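**Ticket 401 — Episoden mit dunkler Kleidung fallen durch die Prüfung**
Projekt: Lulano (Wäsche falten, Handgreifer)
Status: offen
Angelegt: 17. März 2024

Hallo zusammen,

ich hänge seit gestern an einem Problem, das mich langsam wahnsinnig macht. Beim Hochladen nach Skokidard werden von meinen Faltaufnahmen ständig welche aussortiert, immer mit derselben Meldung: `tracking_lost`. Im Januar lief das alles noch wunderbar durch! Da hatte ich allerdings fast nur helle T-Shirts und Handtücher.

Was ich bisher probiert habe:

- Greifer neu kalibriert, zweimal. Kein Unterschied.
- Speicherkarte getauscht (die alte war eh fast voll).
- Laizer von Version 3 auf 4 gehoben. Seitdem startet die Vorschau schneller, das Tracking reißt trotzdem ab.
- Belichtungszeit fest auf 2000 µs gestellt. Das Bild wurde mir dann aber viel zu dunkel, also wieder zurück auf Automatik.

Danach habe ich mir 14 aussortierte Episoden einzeln angeschaut — ganz schön zäh, kann ich euch sagen. Mein Verdacht: Solange ich ruhig über dem Stoff bleibe, hat das Tracking genug Muster vom Laken zum Festhalten. Schwenke ich zügig, verschmiert der Hintergrund und es ist Schluss. Schwarzer Strick hilft da natürlich auch nicht gerade.
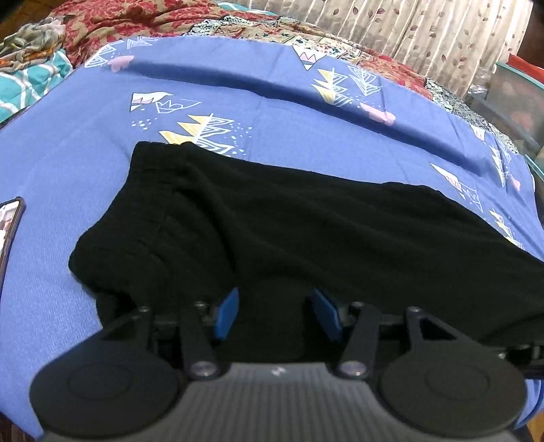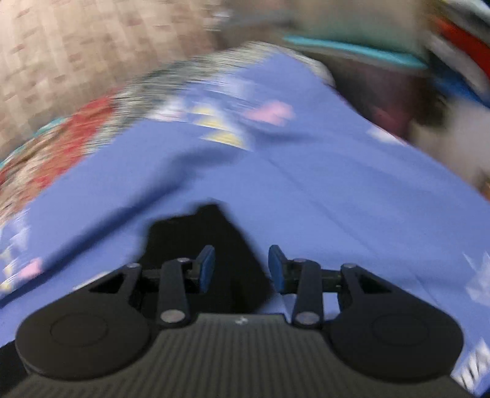
Meine Frage an euch von Tollico: Kann man die Schwelle für verlorene Punkte irgendwo pro Projekt einstellen? In der Oberfläche finde ich nur den globalen Wert, und an den will ich nicht ran, weil die Küchenaufnahmen da mit dranhängen.

**Nachtrag, abends:** Habe jetzt eine Runde deutlich langsamer gefaltet, mit kurzer Pause vor jedem Griff. Davon ging alles durch, bis auf eine Episode, und bei der habe ich selbst zu früh gestoppt. Fühlt sich aber an wie Falten in Zeitlupe, und ich weiß nicht, ob wir dem Modell so ein Tempo beibringen wollen — sagt mir da bitte kurz Bescheid, bevor ich den ganzen Stapel so aufnehme. Die Logs liegen im Projektordner unter `lulano/dunkel`.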